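Jorkum starter kit with the Derorgate gripper – worth it or not?

Forum > Small automation > Kits and bench gear

tinsnips_and_tea
Posted December 14, 2023

I've had the Jorkum pick and place kit on trial from Valbridge and it goes back shortly unless I pay for it. The price they've quoted is £3,896 and that doesn't include the arm. For that you get the Derorgate two-finger gripper, the mounting bits, a set of coloured test blocks, tape and a mat for marking out the table, and a year of the software.

I'm not convinced. The sales page says "place anything, anywhere, from day one". My day one was spent getting the gripper to talk to the arm. Since then I've been running their demo jobs on a black table top with blue tape down as reference marks, as the manual suggests, and I keep coming back to the same question of what I'd be paying for. 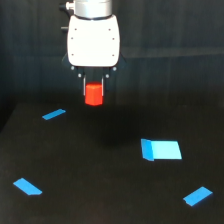 My main gripe is the grip force setting. You get low, medium and high, and no way of typing in a number. Low is fine for the little red cube. I make small moulded parts with a soft skin on them and I'd want something a good deal finer than three steps. I asked Valbridge and was told it's "on the roadmap", which I've heard from other suppliers about other things, usually for years.

Has anybody run one of these on real work?

ohmsweethome
Re: Jorkum starter kit

We've had one since June. I'd call it decent, and I'd push back on the day one complaint. Was your arm on old firmware? Ours was, and once it was updated the gripper came up first time.

The force steps are a pain, agreed. You can get at finer values through the script page but it isn't in the manual. Ask support for the advanced sheet.

tinsnips_and_tea
Re: Jorkum starter kit

Firmware was current, I checked before I started. The cable in the box was the problem and they sent another.

Good to know about the script page, though I don't see why I should have to ask for a sheet that belongs in the manual. If the feature's there, print it.

grumbleweed
Re: Jorkum starter kit

Cubes prove nothing. Every kit on the market can pick up a cube. It's got flat parallel sides and the fingers are flat and parallel, so of course it holds. Show me it doing a tapered part, or something with a bit of oil on it.

ohmsweethome
Re: Jorkum starter kit

Nobody's claiming a cube proves anything, it's a set-up check. You want a dull shape first so that when it goes wrong you know it isn't the shape.

tinsnips_and_tea
Re: Jorkum starter kit

I'm with grumbleweed on this one, mostly. A set-up check is fair enough, but the cube is also what they use in the sales video, start to finish.

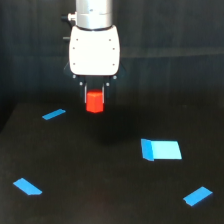

I did 211 runs with it over the trial and logged the lot. It dropped the cube 3 times, all on the same afternoon, and I never found the cause. That's not a terrible figure for a toy job. On my line it would mean somebody standing there watching it, and then I may as well have them pick the parts up by hand.

The other thing is how fussy it is about the table. Shift a mark and you're back in the teaching screen. They describe that as "quick re-teach" and it took me 20 minutes the first time. I got faster, I'll give them that.

plain_bearing
Re: Jorkum starter kit

Did you look at the Ndung'u kit? Similar money, fewer extras in the box, but you can set the force properly. Their software is ugly and the help pages are thin. I still prefer it.

grumbleweed
Re: Jorkum starter kit

Had the Ndung'u on loan. Software isn't just ugly, it lost my saved positions twice. Wouldn't touch it again.

plain_bearing
Re: Jorkum starter kit

Which version? The one before the current one did that. Mine hasn't.

tinsnips_and_tea
Re: Jorkum starter kit

I'll ask for a quote on it, thanks. Lost positions would drive me up the wall, so I'd want a proper trial of that as well.

For grumbleweed, there are other shapes in the Jorkum box, including an eight-sided block, and I've been using that too. It's more use than the cube because you have to care which way round it's sitting.
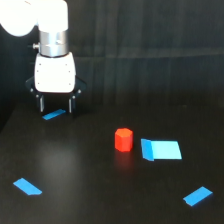

Get the angle right and the fingers meet two opposite flats. Get it wrong and they're closing on corners, and the manual has one paragraph on this, with a diagram of a cube. You have to put the turn in by hand for each job. For £3,896 I'd have hoped for some help with that, even a table of angles.

ohmsweethome
Re: Jorkum starter kit

That's a fair criticism. We made a plastic nest so our parts always arrive the same way round, which cost next to nothing. But yes, it's work the brochure doesn't mention.

Would you keep it at a lower price?

tinsnips_and_tea
Re: Jorkum starter kit

The gripper on its own, yes, probably. It feels solid and I've no complaint about how it's made. The blocks, the tape and the mat I could put together myself, and the software renews yearly at a price Valbridge still haven't put in writing – I've asked twice.

I've told them I'll decide when I have the renewal price and that advanced sheet. If neither turns up before the trial ends, it's going back in its box.

plain_bearing
Re: Jorkum starter kit

Get them to confirm who pays the return carriage too. I got stung on that with a different supplier.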